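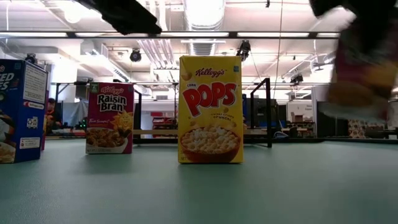
Serrano youth soccer finished the winter season with 70 registered players, and attendance at the Tivero indoor sessions held up after the December break. Breakfast before the early games is still mostly cereal – Corn Pops and Raisin Bran – and cost $892 of the food line. Field rental came to $2,798, paid in full.

Wiremu Pomare has taken over the under-12 girls. Two referees still need certification. Nelly Pacheco will send the spring schedule once Fluseria confirms the field times.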